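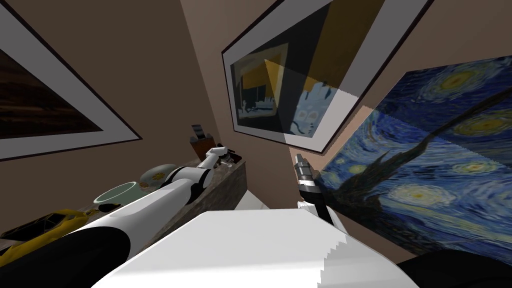 How many control steps should the club allow per episode in the simulated two-arm task?
The limit for the spring round is 1000 steps, counted from the first command sent to either arm. Resets are not counted.

The rest of the thread from the list is answered below the quote.

On 2nd February the Lomovstead team wrote:

> We have two questions before we submit.
>
> First, our policy was trained on the plain room with flat walls. On the
> textured rooms it drops a lot of episodes. The reach toward the back of
> the shelf is fine, but the grip closes early. Are the textured rooms in
> the scoring set or only in the practice set?
>
> Second, the viewer shows stair-stepped shadow edges on walls and other
> large surfaces. Is this our graphics driver or is it the same for
> everyone? We train from pixels, so it matters to us.
>
> We are on the November build of the Plarkine scene pack.

Textured rooms are in the scoring set. The rules sheet says "all room variants in the pack" and that wording has not changed. The rooms with wall prints, the stone-like counter top and the small shelf objects all count as variants. The plain room is there for debugging and will make up a small share of the scored episodes.

On the early grip: check which camera your policy is reading before you retrain. In the November build the default view was moved low and tilted, and a policy trained on the old level view will misjudge depth along the shelf. Two teams have reported the same fault. Both fixed it by randomizing camera tilt during training. Neither changed the network.

Also check the gripper signal. The Onsri wrapper reports gripper opening on a scale from 0 to 100, while the raw simulator reports it in meters. If you mix logs from both sources, the close command will fire at the wrong point. The wrapper does not warn about this. Converting at load time is enough.

The stepped shadow edges are the same for everyone. They come from the shadow map resolution in the pack, which is set low so that school laptops can run it. The scoring machine uses the same setting. Please do not raise it locally and train on the cleaner output, as your policy will then be scored on frames it has not seen. If you want smoother frames for a poster or a report, render them separately and keep them out of the training folder.

A few other items that came up off list:

Both arms must be loaded, even if your policy uses only one. The idle arm stays in the scene and collisions with it are scored as faults. Parking it pointing up is allowed.

Moving a shelf object that is not the target costs points if it ends up off the shelf. Sliding it along the shelf is not penalized.

Wall prints have no collision body. An arm can pass through them in the simulator with no fault logged. Do not rely on this, because the wall behind them does have one.

Seeds for practice are in the shared folder. Scoring seeds will not be released until results are posted.

Submissions go through the Prilerance upload page as before. Include the config file, the weights and a log of one full episode. A submission without the log will be returned and not scored. Please put the build name in the subject line when you report a fault to this list.

-- 
Simulation track, club robotics list
Reply to the list, not to the sender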